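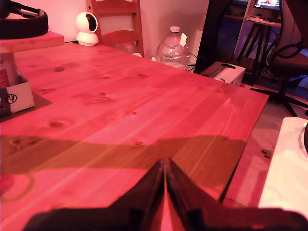
Knotty pine table, oil it or leave it alone?
Home & Shed > Furniture > Timber finishes

wattlebird_jen
Jun 17, 2023
Hi all, long time reader, first time starting a thread! We've just moved to Curnach and I finally have room for a proper big pine table. It's full of knots, which I love and my partner doesn't (he reckons it looks like a sauna). The bloke I bought it from, Darren Tapley, told me it had never been sealed and I should give it a coat of oil every December and otherwise forget it exists. We've got two kids who treat every meal like a paint job, so I'm nervous. Oil, wax, or go straight to poly?

mozzie_mick
Poly. Satin, water based, thin coats with a light sand in between. I did ours when the youngest was in a high chair and it's copped tomato sauce, texta and a whole bottle of cordial. Wipe and walk away.

gumnut70
Oh please don't do poly on old pine! It ends up looking like a pub bar, and when it gets a dent (pine ALWAYS dents) the film lifts around it and you're sanding the whole top back. Hardwax oil, let it cure properly, patch it when you need to. Half an hour's work for a bad spot.

mozzie_mick
Half an hour, then you can't use the table till it cures. Where do the kids eat, the driveway?

gumnut70
On the verandah like civilised people, Mick.

R_Gorecki
Ryszard Górecki here, I used to do repairs at a workshop in Wusgate. Before you choose anything, look after the knots. They can bleed resin through a finish, especially if the table sits in the arvo sun. Wipe them with metho, leave it overnight, and if any are still sticky put a bit of dewaxed shellac on them. After that I'd side with gumnut, mostly. I don't agree with oiling once a year by the calendar though. Oil it when water stops beading.

wattlebird_jen
Thanks Ryszard, I hadn't even thought about the knots! There are a couple near one end that feel tacky. And what about colour? I'd hate for it to go orange.

R_Gorecki
Pine will darken whatever you do. An oil with a touch of white in it slows down the yellow look. Test it underneath first.

mozzie_mick
Water based poly stays the clearest, just saying.

tin_shed_tess
Sitting on the fence, I've got oil on the dining table and poly on the kids' desk and I'm happy with both. Don't skimp on sanding. I stop at 200 or so close to it that it doesn't matter, any finer and the oil just sits on top.

wattlebird_jen
Righto, going with the white oil, and I'll do the metho on the knots tomorrow. Partner still says sauna. Will report back once it's cured!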